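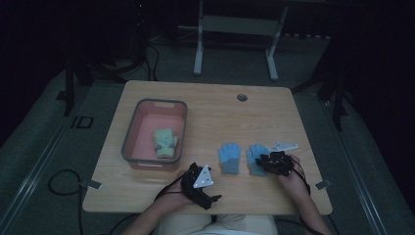 The Marginal Entry

The request came in on the standard form, which was unusual. Most people who wanted to leave the church wrote a letter, and most letters ran long. The form had a field for the name at baptism, a field for the parish, a field for the date if known, and a box marked Nature of Change. In the box the applicant had written: Removal.

Araba Laryea logged it in Arkska and gave it a file number. She had been registrar for the diocese of Mahama long enough to know that the word would be a problem. The register did not remove. The governing text was section 40 of the diocesan rules on records, and it said that an entry, once made and signed, could be annotated in the right-hand margin in black ink, with the date and the initials of the registrar. It could not be struck, covered, cut or written over. A departure from the church was recorded as a departure. The baptism stayed where it was.

The applicant was Themis Makris, baptized at Lirnik Street, now living in Jikus. Under Reason, a field most people left blank, he had written: I was not asked.

She sent him the form reply. It explained the difference between annotation and removal, quoted section 40 in full, and told him that if he wished to go ahead he should sign the enclosed declaration in the presence of a minister or a notary. The reply was dated 28 May 2026. She attached the declaration and closed the task.

He called the office the next morning.

"I read the rule," he said. "It tells me what you do. I'm asking whether you can do something else."

"The rule doesn't allow for something else."

"Has it ever been done?"

She said she would have to check. She did not have to check, in the sense that no one could require it of her, but the question was a records question and she disliked giving an answer to one of those from memory.

The books for Lirnik Street were kept in the lower archive, on steel shelving, in gray boxes. The scans in Arkska were adequate for issuing certificates, but they had been made with the books half open and the gutters had come out dark. A marginal note written close to the binding would not show. She signed out the volume and took it to the reading table.

It was a tall ledger with printed columns: number, date of birth, date of baptism, name, parents, sponsors, minister. Makris was entry 284. The minister was Kwaku Bonsu, whose handwriting she knew well. He made a seven with a crossbar and pressed hard enough to emboss the page behind. The margin beside the entry was blank. The sponsors' column had one name in it, Vesela Kolev.

The rule at that time had called for two sponsors. A single sponsor needed a dispensation, and a dispensation had a number, and the number went in the margin. She turned the page and looked at the back of the leaf, in case it had been written there. She turned back.

Under the raking light from the desk lamp she could see that the sponsors' cell was rougher than the cells above and below it. The fibers stood up. Someone had taken a blade to it, carefully, and then rubbed it down with something smooth – a bone folder, possibly, or the back of a spoon. Under Kolev's name there had been a second line.

She wrote this down in the order she had observed it, without the word erased, which was a conclusion.

Bonsu was retired and lived in the clergy house behind the cathedral. He received her in the dining room. She had brought a color print of the page and a close-up of the cell, and she laid them in front of him and asked whether he recognized the entry.

"It's mine," he said.

"Do you recognize the condition of it?"

He looked at the close-up for some time. "Are you asking as registrar?"

"Yes."

"Then you'll put it in the file."

"I put everything in the file."

He moved the print a little with one finger so that it lined up with the edge of the table. The second sponsor, he said, had been a man named Elikem Agbeko, who sang in the choir at Lirnik Street and lived with another man in the apartment over the pharmacy. Everybody knew it and the baptism had gone ahead. Some months later the dean came through to inspect the books, as deans did then, and he stopped at the line and asked whether this was the Agbeko he had heard about. Bonsu said it was. The dean said that the man was not qualified to stand sponsor and that the book should show a qualified sponsor or none.

"Did he put that in writing?"

"No."

"Did you ask him to?"

"No. I used a razor blade. It took most of an evening." He turned the close-up face down. "Kolev never knew. I told Agbeko. I thought I ought to. He thanked me for telling him, and he didn't come back to choir."

She asked whether there had been a dispensation for the single sponsor. He said that the dean had not looked at the margin.

In the bus on the way back she considered what she had. The matter was outside the scope of the request. Makris had asked for one thing and the finding concerned another, and the ordinary course was to answer the request and open a separate file on the defect. A separate file went to the chancellor. The chancellor would refer it to the records board, which met in June, and the board would note it. She had seen the board note things.

Section 40 covered annotation. It listed marriage, departure, change of legal name, and then, at the end, correction of a clerical omission, for which the authority was the registrar's own. No countersignature was called for. The text said omission. It did not define how the omission had to come about.

She called Makris from her desk.

"I've checked," she said. "There is no record of an authorized removal. There has been one removal that was not authorized. It's in your entry."

She told him what it was. She kept to the findings and identified Bonsu's account as an account. He did not interrupt.

"My mother talked about him," Makris said. "Elikem. He gave me a dictionary when I started school. I never knew he was supposed to be anything." Then he said, "So you can take a man out of it after all."

"It was a violation of the rule."

"But it worked."

"I could see where it had been," she said.

He was quiet for almost a minute. She could hear traffic at his end. She used the time to bring up his record.

"What happens to him if I sign the declaration?" he asked.

"Nothing. They're separate annotations. I intend to restore the sponsor in either case. The defect is in the book. It doesn't depend on you."

"And mine would go next to his."

"Under it. They're entered in order of date. If you signed it today and I received it today, I'd have to look at the time stamp."

"Do his first," he said. "I'll let you know about the other one."

She changed the status of the request from Open to Pending Applicant. Arkska asked for a reason code and she chose Other. Then she went back down to the lower archive with the pen that was kept for the purpose, tested it on a scrap of blotter, and held the page flat with the side of her left hand. The margin was narrow. She wrote: Second sponsor, omitted from column 6: Elikem Agbeko. Restored under s. 40. She added the date and her initials, and left the book open until the ink was dry.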